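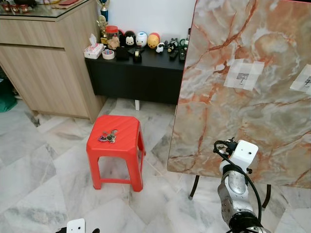
3.2 Materials and room layout

The second placement task concerned small household objects that are carried daily and often mislaid. Keys were chosen after the diary study, in which 28 of the 621 entries from Brultcombe described a search for keys lasting longer than ten minutes. Participants in that study most often reported leaving them on the nearest flat surface at sitting height, and seldom on anything intended for hanging (Saarinen and Robles, in press).

The layout used a low surface and a vertical one within the same part of the room. The low surface was a red plastic stool, with the bunch of keys resting on its seat. The vertical surface was a board with a marble pattern, to which small metal fittings were attached with tape (Figure 4). A low black cabinet against the wall held ordinary items, among them tissues, tape and a remote control. These were kept in view, as Goodall's earlier work at Drinstead suggests that cleared rooms shorten search times.

Figure 4. Key storage layout: stool with keys (left), patterned board with taped fittings, and cabinet with household items and small figures behind.
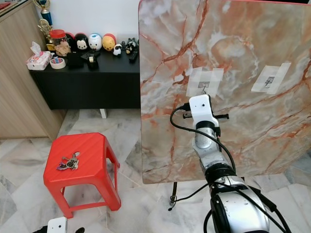 3.3 Coding of placements

Each placement was coded by surface type and height. Two coders, Gatchalian and Nuttall, worked separately and settled differences by discussion. Of 1,129 placements, 17 could not be assigned to a surface and were excluded.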